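Home Recipes Gear Flour & Grain Newsletter About Search

The Bundis hand mill, after a winter of flour

I've wanted to mill my own flour ever since I ate a slice of rye at Tsion Abdella's kitchen table and spent the rest of the evening asking her about it when I should have been helping with the dishes. She grinds everything. Wheat, teff, chickpeas, dried corn, all of it through a beat-up old hand mill she got from an aunt, and her bread tastes like bread with the volume turned up. So when I finally had a little money set aside I bought the Bundis, made by Priedītis, and I've been cranking away at it since February.

Short version for the people who scroll: I love this thing. It's slower than I wanted and it has one part I'd happily redesign, but I bake more than I did before I owned it and I look forward to the grinding, which I didn't expect to be typing.

What you get

The mill body, a crank with a wood handle, a hopper, a clamp, two grinding stones already fitted, and a stiff little brush. The instructions are one folded sheet and they're good! Clear drawings, big type, and a page on how to set the gap between the stones that I still check when I switch grains. There's no catch tray. You put your own bowl under it, and mine is a mixing bowl I've had since college that turned out to be exactly the right height.

The clamp takes a counter up to 45 millimeters thick. Measure yours before you order. My kitchen counter has a lip underneath and the clamp pad won't sit flat on it, so I mill at the old table by the back window, and I've come to like that better anyway (there's a radio there, and a view of the neighbor's pear tree).

Grinding

Here are my numbers for hard red wheat. On the coarse setting I get a cup of cracked grain in a minute and a half, good for porridge and for throwing into a soaker. Medium takes longer and gives me what I'd call everyday whole wheat, with visible bran and a nice sandy feel between the fingers. Fine is where you earn it. Enough fine flour for one big loaf takes me 13 minutes, and my shoulder knows about every one of them.

I tried running it through twice, once at medium and then once at fine, and that's the way to go. The total time is nearly the same but the crank turns so much easier on the second pass that my ten-year-old can do it. She likes to. I'm not going to ask why.

Rye is softer and goes faster. Spelt is a pleasure. Dried corn is hard work and you have to start coarse, because whole kernels like to sit on top of the stones and spin instead of dropping in. Oats I'd skip, at least on the fine setting. They're oily enough to leave a film on the stones, and I had to run a handful of dry rice through afterward to clean it off. Same story with flaxseed, only worse, and the sheet does warn you.

The flour comes out cool. I stuck my hand in the bowl after every batch for the first week like a kid with a birthday cake, and it never got past barely warm. My friend Uwe Ackermann has an electric mill that's finished before I've even found my apron, and his flour is finer than mine, I'll admit that freely. It also sounds like a leaf blower. I can mill at 6 in the morning while everybody's asleep, and all you hear is a low, gravelly sort of purr.

The bread

Okay, this is the fun part. My standard loaf is 40 percent fresh whole wheat and the rest store-bought bread flour, and that's where I'd tell anyone to begin. The fresh flour drinks more water than the bagged kind, so the first two loaves came out tight and a bit dry. Once I added a good splash extra and let the dough rest half an hour before the salt went in, everything loosened up and I got the crumb I was after. The smell when it bakes is sweet and kind of grassy. The crust goes darker too, so watch it toward the end.

I've also made pancakes (wonderful), pie crust (tasty, crumbly, a pain to roll), and one hundred-percent whole wheat sandwich loaf that could have held a door open. I'm still working on that one. Crisóforo Aguirre, who teaches the Saturday-style long ferments over at Emidham, suggested sifting out the biggest flakes of bran, soaking them in hot water, and adding them back in later. I've tried it once and it was a real step up.

The adjustment knob

Now the part I'd redesign. The gap between the stones is set by a round knob on the front, and it has no clicks. You turn it until the stones just touch, hear them start to rub, then back it off. Fine so far. But there are no marks on it either, so finding the same setting twice is guesswork, and when your hands are floury the thing is slippery. I put a dot of nail polish on the rim and another on the body, and now I can get back to my bread setting in a second. A row of stamped numbers would cost them next to nothing.

It also creeps. Over a long session the knob works its way looser and the flour gets gritty, so I give it a tiny nudge every few cups. Precious Mathebula has had hers longer than I've had mine and she says a thin rubber washer behind the knob cures it. I have a washer in a drawer. I have not yet put it on.

Cleaning

Brush only, never water. The stones lift out once you take the knob and the front plate off, and I do that every couple of weeks. Flour gets into the threads and I go after it with a wooden toothpick. I leave the hopper on between uses with a saucer over the top to keep dust out.

Compared with the Fudevard

I borrowed the Fudevard for a long weekend to be fair about this. It has steel burrs where the Bundis has stones, it's lighter, and the adjustment does click, which made me jealous. It cracks corn beautifully and it doesn't mind oily seeds at all. But I couldn't get fine flour out of it however patient I was, and the crank is short enough that you feel every turn in your wrist. For porridge and cornmeal, get that one. For bread, I'd stay with the Bundis and I'd do it again tomorrow.

Storage and grain

I buy wheat berries in big sacks now, split with Nokuthula Mokgethi down the street, and keep my half in lidded buckets in the hall closet. My kitchen scale tops out at 2000 grams, so I weigh the grain out in jars of one loaf each and line them up on the shelf. Grab a jar, grind it, bake it. Whatever flour I don't use the same day goes in the freezer in a bag with the air pressed out.
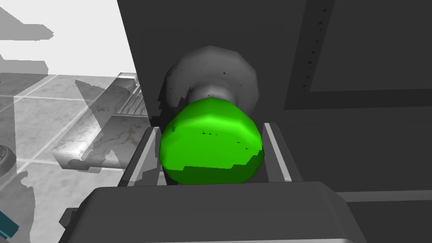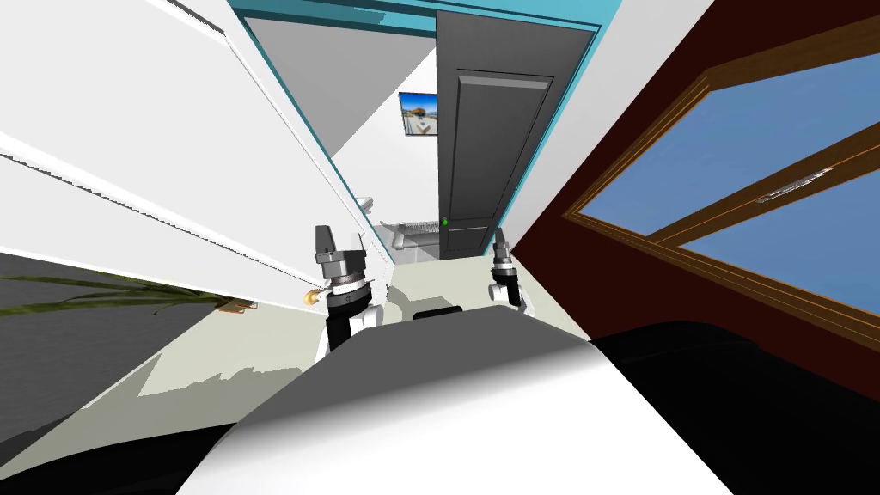 Can I grind coffee or spices in the Bundis if I clean it well afterward?

I'd keep it for grain. The stones are porous and they hold on to smells, and you can't wash them, so a batch of cumin would be in your bread for a long while. A cheap separate grinder handles spices just fine. Plain dried beans and chickpeas are okay on the coarse setting, followed by a second pass at medium.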